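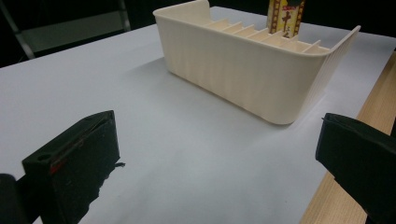
The gripper fingers in the foreground, with the divided basket behind.

Workshop Tips: Before You Build a Gripper for the Kitchen

I am not a believer in kitchen robots. I have sat through enough demonstrations at the Makhubela shared workshop to know how they go. Something picks up a sponge, everyone claps, and the dishes are still in the sink. But people keep building grippers, I keep getting asked for advice, and after a winter of helping with a hand-held one I have a few tips that may save you some plastic.

Start with a hand-held tool

Don't buy an arm. Put the fingers on a handle and use them yourself for a month. If you can't pick up a box with your own wrist and your own eyes behind the thing, no motor on earth is going to fix it. Most of what goes wrong in a gripper is in the fingers anyway, and you'll find that out a lot cheaper with a handle.

Palesa Mokoena argued with me over this one. She wanted the arm first so the whole group could learn the software together. We went with the handle, and I still think the arm can wait. She still doesn't.

Printing the fingers

Print the fingers flat on their widest side. Standing up they look neater, and they split along the layers the first time you squeeze something hard.

Don't trust the "strong" setting in your slicing program. Add walls before you add infill. Four walls is plenty for this size.

Trim the strings and whiskers off the inside edges with a sharp knife, cutting away from your hand. A bit of fuzz on the outside hurts nothing. On a gripping face it holds crumbs and lint, and it can keep the face from sitting flat against a box.

Matte black looks serious, I'll give it that. It also hides cracks. If you print in black, flex each part under a bright lamp before you put it together, and do it again every few weeks.

Brass inserts

Screws driven straight into printed plastic will hold for a while and then they won't. If a joint is going to come apart more than twice, use brass inserts. Set them with a soldering iron you don't care about, go slowly, and stop a hair before flush. Then press the part face down on a flat piece of metal for the last bit. Let it cool completely before you try a screw.

If one goes in crooked, heat it and pull it. Don't tell yourself the screw will straighten it out. I told myself that on 11 parts and reprinted all of them.

There's a guide from Pornari going around the workshop that says to glue every insert. I tried it on a couple and got glue in the threads. Maybe I'm clumsy. I'd skip it.

Choosing something to practice on

People always start with an egg, for the drama. Use a small carton. It has flat sides and square corners, it won't roll, and if you crush it you've lost very little. A wrapped box of spice is a good size. Squeeze from the two narrow sides, keep the fingers level with each other, and lift straight up before you try to turn it.

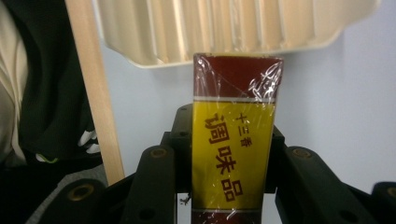
Cellophane is worth its own warning. It's slick, it creases, and the shine makes trouble for any camera you're counting on to find the edges of the box. Do a set of lifts with the wrap on and a set with it off, and write both down. If somebody shows you only the bare-cardboard numbers, ask for the others.

Keep your lamp off to one side. A light straight above the bench puts glare on anything wrapped, and then you spend the evening fixing a program that had nothing wrong with it.

Put the box back down

Picking up is the half that gets filmed. Setting down is harder. Fingers that close nicely often drag a light carton sideways when they open, or tip it over. Try it at the edge of an organizer basket with dividers, the cheap plastic kind, and see how often you can get a box into a slot without knocking a rib. Our first try at 100 lifts and set-downs produced a notebook full of excuses, mine included.

A pale basket on a pale table is a mean test, by the way, and you should do it. Real kitchens are full of white things on white counters. If your setup only works over a dark mat, then you have built a machine for dark mats.

The bench

Cover it with something smooth that you can wipe. Wipe it between sessions, too. Scraps of paper and plastic find their way into joints, and a finger with a scrap in it closes a little short. Check for bits at the pivots before you touch any settings. I have watched grown adults recalibrate for 45 minutes with a crumb in the hinge.

Keep food you plan to eat away from the test pieces. Printed parts have grooves you can't get properly clean, and bench dust has filings in it. Whatever goes between the fingers stays a test piece for good. Mark it, and keep it out of the pantry.

What to spend on

Spend on screws, inserts, and a decent knife. Don't spend on grip pads yet. The Zandus pads everyone at the Pultness meetup was passing around in April are soft and pleasant, and a strip of bicycle inner tube did the same job for me on dry cardboard. Rough up the plastic with sandpaper before you glue the strip on, and cut it a little short of the fingertip so the end doesn't peel.

Buy spare screws in the same length as the ones you have. A longer one will go in fine and bottom out on the other side, and you'll hear about it when the part bulges.

Is it worth doing?

As a way to get spices out of a cupboard, no. My hand does that for free. As a way to learn printing, joints, and a little patience, I suppose it's as good as a birdhouse, and it takes about as much glue. Build the fingers, use them on a handle, and keep a notebook. If you still want the arm after that, measure your counter first, with the cupboard doors open.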